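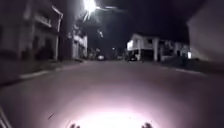
Overnight Street Parking and Street Sweeping – Frequently Asked Questions

Last updated 15/07/2023

Who needs an overnight permit?

Anyone who leaves a car on a public street in the Amlow district between midnight and 5 a.m. This includes renters, homeowners and people staying with family. Cars kept in a driveway or a private garage do not need one.

How much does it cost?

A resident permit is $40 a year for the first vehicle and the same for the second. The limit is 2 permits per household. If you have a third vehicle, you can apply for a space in the Fermont lot, which has its own waiting list.

What do I need to apply?

A current registration showing your Amlow address and a photo ID. If your registration still shows an old address, bring a lease or a utility bill as well. We do not accept bank statements.

How long does it take?

Applications made at the counter are usually handled while you wait. Mailed applications take up to 13 working days. Your receipt counts as a temporary permit during that time – leave it on the dashboard with the plate number facing up.

Can I get a permit for a visitor?

Yes. Visitor passes are free and good for one night each. You can pick them up at the counter or print them from your account. Home health aides should ask for the caregiver pass, which lasts until September and is renewed after that.
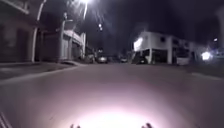

When are the streets swept?

Sweeping runs overnight on the through streets and in the morning on the side streets. Your block's schedule is on the sign at the corner. Please move your car before the posted start time, even if the sweeper normally comes later. The sweeper works along the edge of the road, and on a street with a raised sidewalk and curb, one parked car means a stretch of gutter that doesn't get cleaned. Leaves left there go into the storm drain with the next rain.

Is sweeping canceled for bad weather?

Sometimes. We cancel for ice, heavy snow and flooding, but not for ordinary rain. Cancellations are posted on the recorded line by 6 p.m. the evening before. If nothing is posted, assume it is on.

The sign on my block is missing or can't be read. Can I still be ticketed?

You can, but the ticket will be dismissed if we confirm the sign was missing or unreadable that night. Send the ticket number and the nearest house number to Rezaul Amarasinghe in the sign shop.

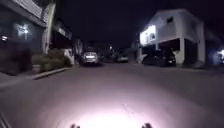 A street in the district at night.

My street has never had a problem with parking. Why is it included?

The district boundary was drawn by block, and 600 addresses fall inside it. Some of those blocks fill up every night and some do not. Residents can petition to have a block removed. Forms are available from Wilma Lamont at the permit counter, and a majority of households on the block must sign.

How do I contest a ticket?

Write to us within the period printed on the back. Include a copy of the ticket and anything that supports your case. Magnus Semple reviews the letters and replies by mail. Paying the ticket closes the matter, so please don't pay first and appeal afterward.

I sold my car. Do I get a refund?

No, but the permit can be moved to a replacement vehicle at no charge. Bring in the old sticker, or whatever pieces of it you can scrape off.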